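Aug 5, 2024

Setting up the egg yard again

I lost most of the weekend to a reinstall of the machine I use for the simulated two-armed robot, so I'm writing down what I did while I remember it. Last time was in March and I kept no notes at all.

The machine is called Kasta. It does nothing except run the yard scenes, where the robot has to handle decorated eggs and a basket on a lawn. The arms are modeled with white shells over black joints, and they are fussy about how they get loaded. If the left arm goes in before the right, the wrist limits get swapped and both hands sit slightly twisted. I load the right arm first now and have stopped trying to find out why.

The reinstall itself was easy. I wiped the second drive, put the system back, and copied the scene folder over from the backup box, which is called Ochoa. The copy stopped at 94 percent and stayed there. One of the grass textures had a bad name, with a space at the end of it, and the copy tool kept retrying without saying so. I renamed it by hand and the rest came across in a minute.

After that I had to redo the contact settings. Kilteck is the little program I wrote to hold them, and it keeps everything in one plain file. The values I care about are the friction on the fingertips, the stiffness of the egg shell and the step rate. The step rate had gone back to its default, which is far too slow for fingers. At that rate a fingertip can pass partway into an egg between one step and the next, and then the solver throws the egg over the fence. I set it to 400 steps a second and left the rest alone.

The basket took longer. A woven basket is a bad shape for collision work – there are too many strands and too many gaps. I use a simple bowl for the inside, a ring for the rim, and a bent tube for the handle. The tube had been saved at the old scale, so the hand was bumping into a handle that stood well inside the one on screen. I fixed the scale and ran the basket task with the right hand, leaving the left one open over the grass.

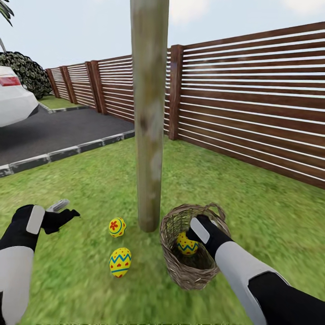 I also moved the logs off the main drive. They used to go in the same folder as the scenes, and by the end of July they had almost filled it. Now they go to Stetum, an old desktop under the stairs with a big slow disk. The first log written there was number 1913, so the counter survived the move, and I was glad of that. The plotting script reads the numbers in order and falls over if there is a gap.

Still to do: the fan on Kasta is loud and wants cleaning, and the backup job needs to skip the texture cache. I also want Kilteck to print its step rate when it starts up. That would have saved me an hour of looking in the wrong file.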